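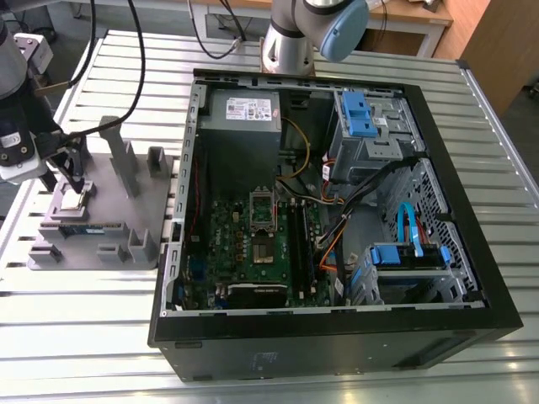

Fitting a second-hand processor in an old desktop, what order should I do things in?

I've taken on an old black desktop case from my brother-in-law in Clundley, who was going to put it out for the tip. It had no processor in it, and I've bought one for it, along with one stick of memory, and so far I have got as far as taking the side off. I laid the case on its side on the metal bench in the garage so I could get at everything from above. The socket is open with its metal frame raised, the processor is in a holder beside the case, and the memory is in a longer holder just below it. The power supply was left in and has its label on top, and I haven't touched any of its cables apart from moving a yellow one to see where it went.

What I would like to know is the order. Do I put the processor in first and then the memory, or the other way round? Does it matter that the power supply is still in the case? I have also read that you should take the whole motherboard out before fitting anything and I would prefer not to, as two of the screws look as if they've been chewed by somebody's drill.

The other thing is the bench. It is bare metal with slats. Someone at work told me never to put computer parts on metal and someone else told me it was fine. I have no wrist strap but can get one if needed.

The machine is only going to be used for the parish newsletter and some scanned photos, so it doesn't need to be fast. I paid 16 pounds for the processor and I would like not to bend anything on the first go.

Aravind Chowdary

Rhona Drummond

Processor first, then the cooler, then the memory. You can do it with the board in the case. People take the board out because it gives them more room, and on some machines the cooler needs a plate fixed to the back, so check yours before you decide. If there are four plain holes round the socket and nothing behind them, find out what sort of cooler fixing it takes before you go any further.

For the processor:

Switch off at the wall and pull the mains lead out of the power supply. Press the front power button for a few seconds afterwards.

Look into the socket under a good light, from more than one side. On many sockets the fine pins are in the socket and not on the processor. If any of them lean a different way from the rest, stop there and post again with a close-up.

Hold the processor by its edges. Find the small triangle on one corner and match it to the mark on the socket. Some also have notches in the sides.

Lower it straight down and let go. It should sit flat under its own weight. Don't slide it about and don't press on it. If it rocks, lift it straight up and check the corner again.

Bring the frame down and fasten the lever. The lever on that type can be stiff and may creak a bit, which worried me the first time I did one.

Then a small blob of paste in the middle, the cooler on top, and the cooler fan's plug on to the board. It is easy to forget the plug.

The memory goes in last. Open the clips at the ends of the slot, line up the gap in the gold edge with the bump in the slot, and push down evenly on both ends until it clicks. It takes more force than you would expect. If you only have one stick, look in the manual for which slot to use, as it isn't always the one nearest the processor.

The power supply can stay where it is.

Edivaldo Frota

On the bench question, the case being on metal does no harm at all while the power is off. What you don't want is a bare motherboard lying on metal and then switched on, because the solder points underneath will short. Yours is screwed into its case, so leave it there.

I would keep the loose parts off the slats though. A holder is fine for them. A screw that goes through a slat is a nuisance as well, so put a tray or an old tea towel under the area where you're working.

Get a wrist strap if it's cheap. I've had a Brisska one for years and clip it to bare metal on the case. Without one, touch the unpainted metal of the case before you pick up each part, and don't do it in a fleece jumper.

Also, did the seller tell you the exact model? A processor can fit in the socket and still not work if the board's software is too old for it. The board will have a model number printed on it somewhere. Look up the list of supported processors before you put any paste on.

Benedikt Reisinger

Just put it in, they only go one way. I did mine on the kitchen floor in August and it still works.

Aravind Chowdary

Thank you all. I found the model number on the board and the processor is on the maker's list. I've ordered a strap and a tube of paste from the shop in Prudport and will do it when they arrive. The cooler I was given has four push pins, so I take it the board can stay in.

Rhona Drummond

Yes, it can. Push the pins in diagonally, one corner and then the opposite one, and look at each from the side to see that it has gone right through. Support the board with a finger underneath if you can reach.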